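Minutes, June get-together of the Saltuvdale Remembrance Circle

Taken by me, Ülle Kļaviņa, because I was sitting nearest the pen. We started at 7:10 pm, ten minutes late, while people found chairs. Last month's minutes were read and passed with one fix: the organist's fee was for two services, and I'd written three. Sorry!

**1. The Kalniņš memorial**

We spent most of the evening on this and I think it was worth it. The family has asked us to help with an afternoon for old Mr. Kalniņš, who ran the ferry landing at Emska until his knees gave out and then taught half the valley to mend nets. They don't want a church service. His daughter wrote us a lovely letter (I read it out loud and had to stop once) saying he'd have liked coffee, some singing, and people telling stories on him that he could no longer deny.

So that's what we're planning. The hall at Emska is free from 2 pm to 6 pm and the rent is $400, with the kitchen thrown in. There was some back and forth over whether we should ask for the smaller room upstairs, but the stairs are steep and a lot of his friends are past eighty. Downstairs it is. Agreed by everyone.

The singing group will do four songs. The family picked three and left the last one to us, and we did not settle it. Half the table wanted the harvest hymn and the other half wanted the boat song, which has a verse some people feel is too rowdy for a memorial. I'm for the boat song, for the record. We'll ask the daughter.

**2. Obituary and the notice in the paper**

I had a go at a draft and passed it around. It came to 1455 characters and the paper's flat rate stops at 1177, so something has to go. Suggestions were to drop the list of cousins, drop the part about the flood, or drop my sentence about his whistling, which got a few groans when I read it but I'm keeping it if I can. The family wants all the grandchildren named and that takes up a whole line. I'll trim it again and send it to his daughter before it goes anywhere near the paper.

We also need to check the year he came to Saltuvdale. His brother says one thing and the church book says another — I'll go look at the book myself.

**3. Refreshments**

We took a break at 8 pm for coffee, then came back to talk about food, which was the right order, I think. 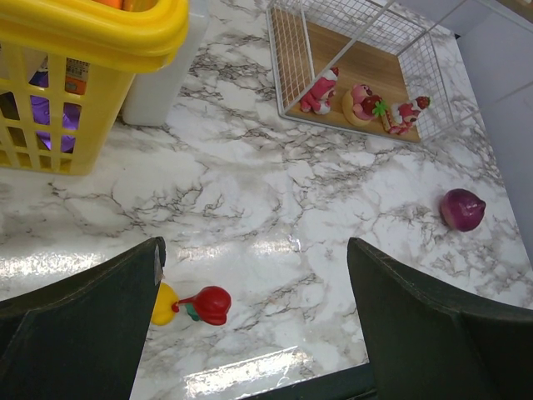 *Yellow basket on the marble-patterned table.*

For the memorial, we're going with open sandwiches, two kinds of cake, and the poppy seed rolls from Renditz, the bakery by the bridge. They need the order a week ahead. Coffee in the big urn, tea for those who want it, and juice for the kids. I said I'd bake one of the cakes and then foolishly said I'd bake the other one too.

Someone asked about wine. The hall allows it but the family hasn't said either way, so that goes on my growing list of things to ask.

**4. Memory cards**

Last time we put out blank cards so people could write down a memory, and we got 23 of them back, including a very funny one with no name on it. The family had them bound and was so pleased. We'll do it again for Mr. Kalniņš. This time with more pens, please, and tables to write on! People were leaning on each other's backs.

There was a suggestion to read a few of the cards aloud at the end. Some of us loved that and some of us worried that folks would write less freely if they thought the whole hall would hear it. We're going to put a little box to check on each card, yes or no to reading aloud, and see how that goes.

**5. Rides**

The bus to Emska doesn't run in the afternoon anymore, so we need cars. I've started a sheet. So far there are three drivers, and two of those can also bring people home afterward. If you can drive, write your name down along with how many seats you have. Pickup is from the church parking lot in Saltuvdale at 1:15 pm.

**6. Other things**

The bench by the river path still needs its plaque put back on. The screws rusted through over the winter and the plaque is in my hall closet, where it has been since March. We agreed to buy brass screws this time.

The song sheets are getting ragged and a couple of pages are missing from the blue folder. If you have them at home, bring them back, no questions asked.

**To do before next time (all me unless you grab one)**

- Ask the daughter about the last song and the wine
- Trim the obituary, check the church book
- Book the hall and pay the rent
- Order the rolls
- Brass screws

We finished at 9:05 pm.

Ü. K.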